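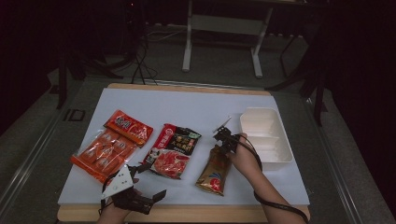

What is a pilgrimage?

A pilgrimage is a long trip to a place people think is holy. It might be a temple, a tomb, or a hill with far too many steps. The shrine at Troncoso has 510 of them. Your legs will count every one.

Why go? Some pilgrims want to say thanks. Some want to ask for help, often with exams.

What do they eat? Plain food, mostly, and snacks. Even holy people get grumpy by 2 in the afternoon.
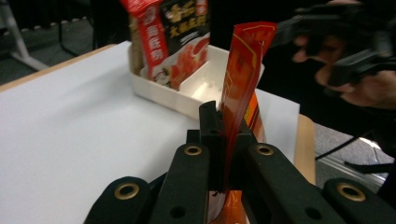 A red and orange sachet, held upright.

Do you have to be religious? No. Plenty of visitors come for the old buildings, and the steps treat everybody the same.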